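Kátia Portela here, back at the kitchen table with a pot of tea and a long list of things I've been meaning to write down. Last August I promised that I'd do a page of tips on looking after a small website from home, the sort of site that sells a few jars of chutney or tells the village when the hall is free, and it has taken me until 16th April to sit down and do it. I run three of these little sites myself (one for my own workshop, Lacerda, where I mend and re-cover chairs, and two for friends who make things), and I treat them much as I treat the kitchen. A bit of wiping down as you go, a proper turn-out now and again, and no leaving things at the back of the cupboard until they grow fur.

None of this needs you to be clever with computers. I'm certainly not! If you can log in, add a page and put a picture on it, you have everything you need. I use WordPress, so the buttons I mention are WordPress ones, but most of the tips will do for any site you can edit yourself.

## The weekly wipe-down

Pick a time when you're usually sitting down anyway and make it the same time every week. Mine is while the bread is proving, which gives me a good long stretch with floury hands washed and nothing else I can usefully start.

- **Read your own front page.** Properly, from the top, as if you'd just been sent there by a friend. I once had "open all Easter" at the top of the Lacerda page until well into the summer, and I'd looked at it nearly every day without seeing it.
- **Clear the comments.** Approve the nice ones, answer the questions, bin the rubbish. Spam is like crumbs in the toaster tray, perfectly harmless until there's a great drift of it. When I took over my friend's pottery site there were 4000 comments waiting, and I sat there with the bin button for most of an evening before my nephew showed me you can tick the box at the top and do a whole screenful in one go. Set the number shown per screen a bit higher first (it's under Screen Options, up in the corner) and you'll be done before the kettle boils.
- **Send yourself a message through the contact form.** Use a different email address from your usual one if you have it. Forms do stop working, very quietly, and you'll just think trade is slow.
- **Look at it on your phone.** Most of your visitors will. Turn the phone sideways as well, and try pressing the menu with your thumb.

If you only manage the contact form some weeks, then manage the contact form and don't fret over the rest.

## Updates, and when to leave them alone

Every so often a little red number appears beside the word Plugins, and it does nag at one. My rule is to take a backup first, then update one thing at a time, then look at the site before I do the next. It's slower than pressing the button for the lot, I know, but if something goes wonky you'll know exactly which one did it.

I don't update late in the evening, and I don't update on the day before a market. The Tedora craft fair brings in more visitors in a weekend than I see in the rest of the month, and the year I decided to freshen everything up the night before, my opening hours disappeared behind the photo gallery and stayed there till lunchtime. You could read the tail end of the word "Saturday's" poking out, if you knew to look for it.

Small updates (the ones where only the last number changes) I do within the week. Big ones I leave for a fortnight and let other people find the loose floorboards. The exception is anything marked as a security release, and those I do straight away, bread or no bread.

Before a big one, it's worth opening your three most useful pages in separate tabs and leaving them open. Then afterwards you can open the same pages again beside them and compare old with new, and you aren't relying on your memory of where the button used to be.
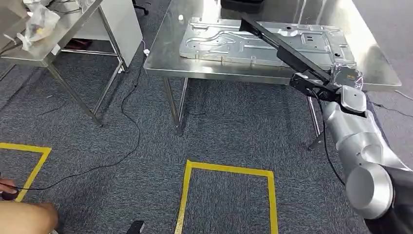 ## Clearing out the plugin cupboard

A plugin is very like a kitchen gadget. You see one that will core, peel and spiralise, you bring it home, you use it twice, and there it sits. I counted up what I had on the Lacerda site last year for exactly this reason and found 9 that I couldn't have told you the purpose of, one of them a snowfall effect that I'd switched on for Christmas and which was still loading on every page, snow or no snow.

1. Write down every plugin on a piece of paper, with a word or two beside each saying what it does for you. Paper is better than the screen for this, because you can scribble and cross out.
2. Anything you can't fill in, look up. The little "View details" link will usually tell you, though sometimes in language that needs a second cup of tea.
3. Take a backup. (You'll notice I keep on about this.)
4. Deactivate the first one you think you don't need. Don't delete it yet.
5. Go round the site and try everything: the shop, the form, the gallery, the map.
6. Leave it switched off for a week. If you haven't missed it and no one has written in, delete it and move on to the next.

Look out for two that do the same job. I had a pair both trying to make my pages load faster, a thing called Skornent that I'd put in myself and another that the hosting people had added, and between them they were tripping over each other's feet. Taking one out made a bigger difference than either had made by going in.

And do the same with themes while you're about it. Keep the one you use and one plain spare that came with WordPress, so there's something to fall back on, and let the rest go.

## Pictures that don't weigh a ton

If your site is slow, it's nearly always the photographs. A picture straight off a modern phone is enormous, far bigger than any screen needs, and your poor visitor has to wait for every bit of it to arrive.

Shrink them before you upload. Any photo program will do it, and so will the one that came with your computer. I make mine 1205 across, an odd number I settled on years ago to suit the width of my page, and I've stuck to it ever since out of pure habit. Yours might be more or less. Find out how wide your page is and go a little over.

Give them sensible names too, before they go up. "blue-nursing-chair-after.jpg" will be found again in two years' time, and "DSC" followed by a string of digits won't be. And do fill in the box for the description, for the sake of people who have the page read aloud to them. One plain sentence is plenty, written the way you'd tell someone over the telephone.

Keep the big originals at home, in a folder by year. You'll want them the day somebody asks for a poster.

## Backups, kept like good jam

I label mine and I keep them in two places. One copy stays with the hosting company and the other comes home to me, on a little drive in the dresser drawer, in an envelope with the date on the outside. I use a plugin called Wunosura for making them and it's set to run in the small hours, but I still press the button myself before I change anything that matters.

Please do try putting one back. It's a bit like tasting the jam before you give it away. Most hosts will let you make a practice copy of your site (they tend to call it staging), and you can restore your backup into that without touching the real one. The first time I tried it I found I'd been saving all my pages and none of my pictures for the best part of a year. It was one unticked box. I ticked it, had a biscuit, and slept a good deal better.

How many to keep? I hold on to the last three and one from each season, and throw out the others when the drive gets full.

## Passwords and the biscuit tin

- Use a password manager if you can bear to learn one. It took me an afternoon and some muttering.
- If you can't, write them in a notebook and keep the notebook somewhere dull. Mine lived for years in a tin under the piping nozzles.
- Everybody who helps with the site should have their own login. When someone stops helping, remove theirs the same week, with a thank-you card.
- Never have "admin" as your user name. It's the first one that gets tried.
- Note down when your domain name comes up for renewal and which card pays for it. Cards expire, and the reminder goes to whichever email address you had when you set it up.

That last one caught my friend with the pottery. Her address lapsed while she was away visiting her sister, and the reminders had all gone to an account she'd had at her old job. We got it back, with a good many phone calls and a fee I'd rather not mention.

## Odds and ends

If a page looks wrong after you've changed it, try it in a private window before you panic. Very often your own computer is showing you yesterday's version.

When you paste from a word processor, use Ctrl, Shift and V together, and all the peculiar fonts will stay behind.

Put your opening hours in one place only and link to it from everywhere else. Then there's just the one to alter at Christmas.

Share buttons are nice at the bottom of a post, but two or three are plenty, and do press each one now and then to see where it goes. One of mine led to a network that had shut down.

I'm hoping to do a separate page on shop settings and postage once I've finished a very large chesterfield that is blocking the door to the workshop. If you've a tip of your own, send it through the contact form. I tested it this morning.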